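Panagiotou Tape Notes — data card and working README. Last touched in January.

The repo covers one narrow subject: adhesive tape on smooth white tabletops. Putting it down, leaving it there, getting it back up, and cleaning off whatever stays behind. Entries were collected at two workrooms, Zilach and Cukinik, and share one set of labels.

## Contents

```
notes/ one text file per session
surfaces/ tabletop records (finish, cleaning history)
tapes/ one file per tape type
residue/ before and after ratings
labels.csv the main table
CHANGES.md
```

`labels.csv` has 3000 rows. Each row is one patch, where a patch is any piece of tape or group of touching pieces on a surface. Two strips that overlap by even a little are one patch. Two strips with table showing between them are two patches.

## Fields

| Field | Meaning |
|---|---|
| `patch_id` | Letters for the workroom, then a number |
| `tape` | `duct_gray`, `duct_black`, `clear`, `masking`, `paper` |
| `layout` | `single`, `overlap`, `cross`, `stack` |
| `ends` | `cut`, `torn`, `mixed`, `unsure` |
| `lift` | Highest point of the patch off the table, in three grades |
| `surface` | Key into `surfaces/` |
| `age` | `same_day`, `week`, `older`, `unknown` |
| `residue` | 0 to 3, filled in after removal |
| `remark` | Free text, often blank |

`ends` was called `edge` in the first release. The old name confused the long side of the strip with the short one, and people filled it in both ways. All old rows have been checked again and moved over.

## Surfaces

All the tabletops in the main set are white and smooth. Older rows from Cukinik used a textured top, and those are kept in a separate file because tape comes off it in a completely different way. Please don't merge them back in.

Gloss matters more than we expected. A shiny top makes clear tape hard to find under a ceiling light, and small leftover bits get missed at cleanup. Look at the table from two sides before marking it clear. Run a fingertip over any spot you aren't sure of.

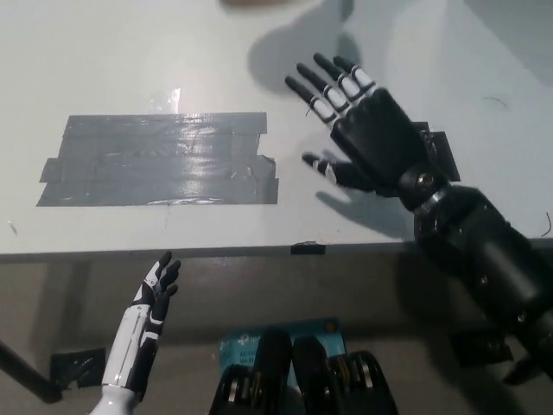 Overlapped duct tape is the most common layout in the set and takes the most care to label. Strips are laid side by side with each one lapping onto its neighbor, so the patch has as many short ends as it has strips, times two, and those ends rarely line up. The gray patch on the white top has strips offset from one another on both sides and slightly ragged ends, with wrinkles and small air bubbles showing where the light runs across the center. None of that lowers the rating. Wrinkles and bubbles go in `remark`, and `layout` is `overlap` whether or not the strips are even. The small bit of clear tape just above the patch gets a row of its own, with `tape` set to `clear`, as long as you can see table between the two. If you can't tell whether they touch, write `gap unsure` in `remark` and leave them as separate rows.

## Laying a patch

Wipe the top with a barely damp cloth and dry it. Put the first strip down from one end and smooth it toward the other with the side of your thumb. Lap the next strip over it by a finger's width or less. Don't pull the tape tight; stretched tape creeps back and lifts at the ends.

Bubbles can be pressed toward the nearest edge. Leave the stubborn ones alone.

## Removal

- Start at a corner of the top strip, the one that was laid last.
- Fold the tape back flat on itself and pull low and slow.
- Take overlapped strips one at a time. Whole patches tend to split, and the leftovers take longer than the patch did.
- For clear tape, lift a corner with a plastic card. No metal scrapers on any surface in the set.
- Rate residue before you clean — this is the step most often skipped.

Residue scale: 0 is nothing seen or felt, 1 is felt only, 2 is a visible film or line, 3 is sticky enough to hold a paper scrap.

Warm water and dish soap deals with 1 and most of 2. For 3 we use a little cooking oil on a paper towel, wait, then soap. Write down what you used.

## Known problems

- 400 rows have no residue rating. The patches were removed and the table cleaned before anybody rated it. They are marked `-1`, so filter them out before averaging.
- `age` is a guess for much of the Cukinik material. Treat `week` and `older` as one group there.
- 11 patches appear twice under different IDs. The pairs are listed at the bottom of `CHANGES.md`. We have left both in so that older results still match.
- Silver and gray duct tape are both `duct_gray`. Under strong light nobody could separate them reliably.

## Adding rows

Open a branch, add your session file to `notes/`, then append to `labels.csv`. Sort by `patch_id` before you commit. Fill in `residue` on the day the patch comes up, or use `-1`. New tape types need their own file in `tapes/` first — width, backing, and where the roll was stored.

The Voltura list of surface finishes is used for `surfaces/`. If your tabletop isn't on it, use `other` and describe the finish in a sentence.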